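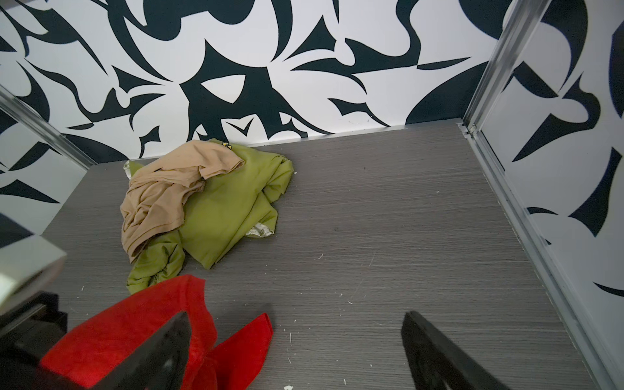 Etthorpe cell, maintenance meeting
Minutes, January

1. Left arm
Gripper fingers to be wiped at each shift change. Cable conduit to be checked for rubbing at the shoulder and over the top of the arm. Counter read 2,267 cycles.

2. Work surface
Crumbs and lint are getting into the corners. Agreed to vacuum before each run and keep tape and clips off the table while the arms are powered.

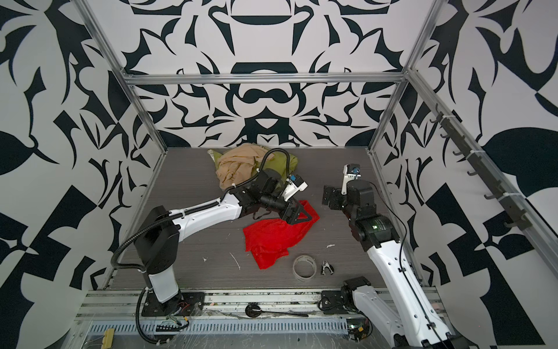

3. Right arm
Base bolts retorqued. Wrist camera to be realigned after any gripper change. Brunotus has quoted for 3 spare finger sets. Order approved.

4. Open items
Cover for the front cable tray: carried over. Next check at 17 run hours.

Meeting closed 4:40 p.m.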